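# The refill that costs more than the bottle

The refill station at the Kammont branch nearest me has a chalkboard, a row of steel pumps and a queue of people holding jars. It also has prices, written rather smaller than the slogans. Hand soap from the pump costs 81p per 100 ml. A sealed bottle of the same soap, two aisles away, costs 53p for the same amount.

I asked at the till whether this was a mistake. It was not. The pumps need cleaning, I was told, and the soap "comes in differently". That may be so. It still leaves the shopper paying extra to bring her own packaging, carry it home and wipe the drips off the inside of her bag.

Bathroom goods are where the refill trade has put most of its effort, and you can see the appeal from the seller's side. We buy these things often, we rarely remember what we paid last time, and most of us feel a little guilty about the plastic. Erklow sells toothpaste tablets in a tin, with top-ups by post. Gilomus will send a shampoo bar every month until you work out how to stop it. Cabello, which began with hair products, now has a mouthwash powder to mix at home.

I spent February using all of them. The shampoo bar was fine. The mouthwash tasted of chalk at the bottom of the glass however long I stirred. The tablets did their job, though a tin that is said to last a month was empty in 11 days in a house of three, and the top-up arrived in a padded envelope inside a cardboard box. 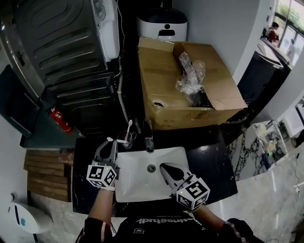
Postage is the part the leaflets skip. A paper pouch weighs less than a bottle, certainly, and I don't doubt that less plastic went into it. But a bottle from the corner shop travels home with the bread and the milk. A pouch that has its own van journey to my door, and a second one when I'm out, has some catching up to do. I wrote to all three firms asking whether their savings figures included delivery. Erklow said its sums were under review. Gilomus sent me a discount code. Cabello has yet to reply.

None of this makes refilling a bad idea. My grandmother did it with paraffin and vinegar, and she did it to save money. The shop charged her for what went in the can. If a refill were plainly cheaper, people would turn up with jars and need no chalkboard to persuade them.

Until then, I'd suggest reading the price per 100 ml before the slogan, and finishing whatever is already in the cupboard. I have two tins left over, both very handsome, and one of them now holds drawing pins.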